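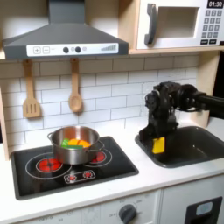

Why does a microwave oven heat the soup but leave the air around it cool?
The waves it makes are soaked up mostly by the water, fat and sugar in food, and air takes in almost none of them.

How Kitchens Heat Food

Cooking means moving energy into food. There are several ways to do it, and most kitchens have more than one.

Heat from below

A stove burner heats the bottom of a pan. The pan heats the food that touches it. Heat that moves by touch like this is called conduction. Metal is very good at conduction, so most pans are made of metal. Wood is poor at it. You can stir hot soup with a wooden spoon and the handle stays cool for a long time.

When water is heated in a pot, the water at the bottom gets warm first. Warm water is a little lighter than cold water, so it rises. Cooler water sinks to take its place and gets warm too. This slow circle is called convection. If an adult drops a few dried peas into a glass pot of heating water, you may see them move around with it.

Heat from all sides

An oven fills with hot air. The hot walls also give off heat that travels straight to the food, the way you feel a campfire on your face. That is called radiation. Bread turns brown on the outside because the crust dries out and gets much hotter than the middle. The middle stays soft because it still holds water.

Waves that warm

Microwaves are a kind of radio wave. Inside the oven, a part called a magnetron makes them. They bounce off the metal walls and pass into the food. Water molecules have a positive end and a negative end, and the waves make them twist back and forth very fast. They bump into their neighbors, and the food warms up.

Microwaves only reach an inch or so into most foods. The center of a thick piece has to wait for heat to move inward by conduction. Many recipes tell you to stop and stir, then let the food stand for 2 or 3 minutes. The waves are also stronger in some spots than in others, so many ovens have a plate that turns.

The door has a metal screen with tiny holes. Light can get through the holes, but microwaves are too long to fit.

Where the steam goes

Hot air rises above a stove and carries steam, smoke and tiny drops of grease. A range hood hangs over the stove to catch them. A fan pulls the air up through a filter, and the filter traps the grease. Some hoods send the air outdoors through a pipe. Others clean it and blow it back into the room. A higher fan speed moves more air and makes more noise.

Try it

Ask an adult to help. Put a metal spoon, a wooden spoon and a plastic spoon in a mug of warm water. Stick a small dab of butter on each handle at the same height. Watch which dab softens first, and write down the order.

Words to know

Conduction: heat moving by touch
Convection: heat carried by moving air or water
Radiation: energy that travels as waves
Magnetron: the part of a microwave oven that makes the waves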